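Pouring, week two: what I changed and what I left alone

I've been collecting demonstrations for the pouring task since the start of December, and I said I would write up how the setup works now that it has stopped changing every evening. The task is simple to state. The right arm picks up a bottle, brings it over to a cup, tips it, rights it, and sets it back down. A person drives the arms the whole time and the recorder logs joint positions and camera views together. Later the model gets trained to do the same thing from the cameras alone.

We have two arms on the bench from Kodmont, and the recording software is Lomiris with a few local patches. Most of the patches are there to make it refuse to save an episode when a camera stream has dropped out. Before that I lost most of a Wednesday to files that looked fine in the folder and had a frozen wrist view inside.

The left arm has nothing to do in the bottle part of the task. I still record it. An earlier set had the left arm parked out of view, and the policy we trained on it got confused as soon as the arm was back in its normal place. So now it stays near the cup with the gripper open, and its joint values go into the log like everything else.
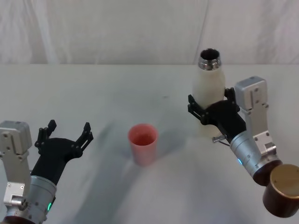 Where the bottle and cup go

I move both objects between episodes. The cup stays in the middle area and the bottle goes farther back on the right, but inside those areas I try not to repeat myself. I used to do this by feel, and when I plotted the starting positions I found I had put the bottle in almost the same spot most of the time. People are bad at random. Now a small script prints a position on a grid and I place the bottle there.

The cap stays off. Unscrewing it is a separate task with its own data, and mixing the two made the episodes long and hard to label.

The episode ends with the bottle standing on the table and the gripper open and clear of it. I don't accept episodes where the operator lets go and stops recording in the same second. The model needs some frames of the finished state or it has no idea that it's allowed to stop, and you get an arm that hovers around the bottle and grabs it again.
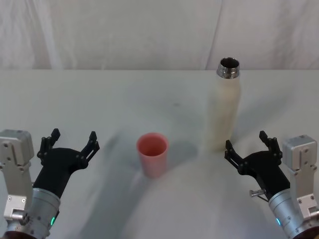
Huet wrote in after the last post to ask if the failed pours were being thrown out, and said their own group had kept theirs and got better recoveries from it. My answer is that I keep some of them. If the grip slips and the operator fixes it, the episode goes in with a recovery tag. If the operator misses the cup completely, it goes into a separate folder that we don't train on. I may try adding a small share of those later, with a success label, but I want a clean baseline first.

As of last night the count is 268 episodes recorded and 105 through review. Review is the slow part. I watch every one at double speed from all the camera views, and I write down the grip height and whether the pour was one motion or several.

Grip height matters more than I expected. A low grip is steady when lifting but the wrist has to travel a long way to tip the bottle. A high grip tips easily and puts the fingers close to the neck. I've asked everyone driving to stay near the lower half for this batch. I would like the variety eventually, but with this few episodes a mix of styles averages out into something that does neither well.

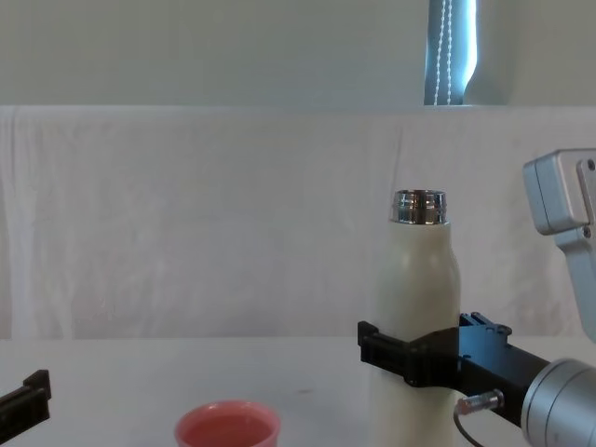
Cameras

The wrist cameras are the ones I would keep if I had to give up the rest. They show the fingers and whatever is between them, and the last bit of the approach is hard to judge from higher up, where the gripper hides part of the bottle. They are also the ones that go wrong most often. The mount can turn a few degrees if it gets bumped, and nothing in the software notices.

My check is to open the gripper at the start of each session and compare the view against a saved reference. Both fingers should sit where they sat before. If they don't, I loosen the mount, line it up again and record a short dummy episode before doing anything else. 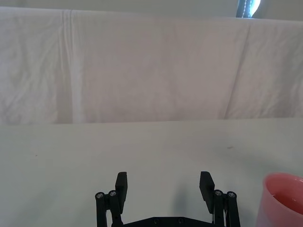 It takes 7 minutes if nothing is wrong. I resisted adding it for a while and then had to drop a full evening of data, so now it's written on the session sheet as the first item.

The white cloth behind the table stays for this batch too. It keeps the background plain, which makes training easier and almost certainly makes the result worse in any other room. When the baseline is done I'll take the cloth down and record a second set with the same positions. The arms at the Oltinberg site face a set of shelves, so whatever we train has to cope with clutter at some point.

Sessions are capped at eight blocks with a break after each one. Driving gets sloppy late in the evening and it shows in the joint traces, mostly as small corrections right before the grasp. I've started sorting the review queue by block number so I look at the last ones while I'm still paying attention.

Next up is finishing review and starting the first training run. I'll post the settings when I have a run that gets through the whole task.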